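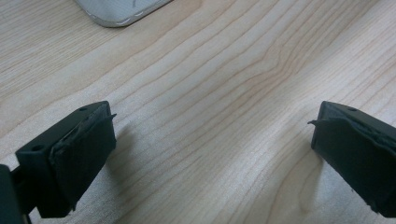 Home | Forecasts | Get Involved | Contact

Wanted: rain gauge readers, Meltton and the Bellel valley

10 Apr 2019

We need 18 people to read a rain gauge once a day, write down the number, and send it to us. There is no pay. There is also no app, which a few of you will take as bad news.

The seasonal outlook for our area called for a wet spring. It may be right. We have read a lot of these outlooks over the years and we have trouble saying how good they are, mainly for want of anything decent to check them against. The nearest official gauge is on the far side of the ridge. Anyone who has driven over that ridge in a storm knows how little it has to say about the weather on this side.

Clirkura Weather Watch wants a daily record from the valley floor up to 3000 feet. The upper end is where we are thinnest.
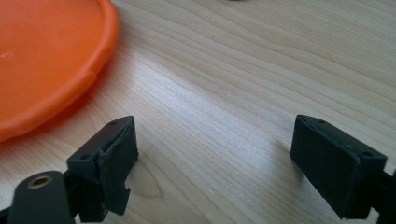
Radar estimates get brought up every time we ask for readers. Radar is fine for telling you a shower is coming. For how much fell in your yard, we would trust a plastic tube and a person with a pencil, and we don't fully trust the person either. All readings get compared with the neighbors', and you may get an email asking if you really meant what you wrote.

What you would do:

Read the gauge at 7 a.m. and empty it.
Write down zeros. A dry day is a reading. A blank is a hole in the record.
Send in your sheet at the end of each month.
Keep it up for a year. We ask for at least 300 days and would be very happy with 330.

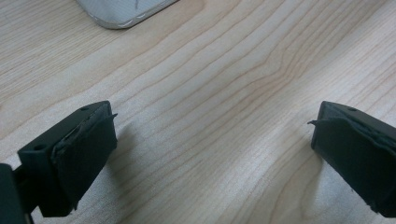
By the Clirkura Weather Watch desk

You need an open spot well away from trees and buildings. A gauge under the eaves is measuring your roof. If you rent, ask the owner before you put a post in the ground. Home weather stations with a tipping bucket are welcome as a second reading, but they tend to come up short in heavy rain and we won't take them alone.

No science background needed. We would take a dull, steady record over an exciting one. If you mostly like chasing storms, this will bore you by the second week.
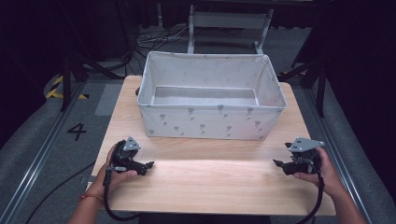
We lend the gauge and the post bracket, and you return them if you quit. Please do quit out loud. Past readers have drifted off and filled in the missing weeks from memory, and we had to throw out the lot.

We make no promise that your numbers will improve anybody's forecast. They will go into a public table, with your street left off, and people can argue from there.

To apply, write to Clirkura Weather Watch, Abdelaziz Building, Meltton, or leave a note at the front desk. Tell us where the gauge would stand, how high up you are if you know, and who would read it while you are away. Applications close at the end of April.

18 shares | 3 comments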